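Keeping the Grippers Honest: Setup and Care of a Two-Gripper Hand-Held Rig
Cherry Mae Dizon and Honeylyn Dimaculangan
Project report, Rivera lab section

We picked the gripper pair for our September project and we'd pick it again! The job was to write down how the set gets set up and looked after, and to find out why the right finger kept slipping on soft things.
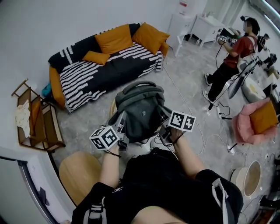

Gray fabric between or against the fingers in the two close views, and both grippers on the backpack in the wide one.
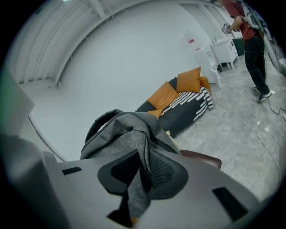
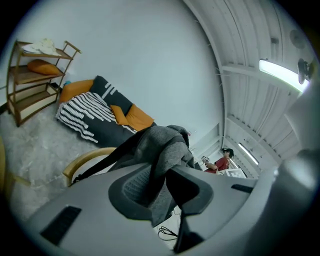 Slipping turned out to be two problems. The finger screws had backed off, and the pad was glazed with lint. We now brush the pads every 200 grips and check the screws every 600. Honeylyn made a log sheet for it (the old one was a sticky note).

Marker cubes come next. Wipe with a dry cloth only. We used cleaner once, smeared a black square and had to print a new face. After any cube comes off, redo the calibration from step one, all 28 poses. It's slow but so satisfying when the error drops!

The Sirkavo cable is still our weak spot. It works loose at the plug, so we added a strain loop. After more than 3000 grips the left one is fine. The right one we're still watching.

Comments

navberg_tim: Which brush do you use on the pads?

Cherry Mae: A soft toothbrush, dry.

fudesa22: Same cable trouble on ours, trying the loop tonight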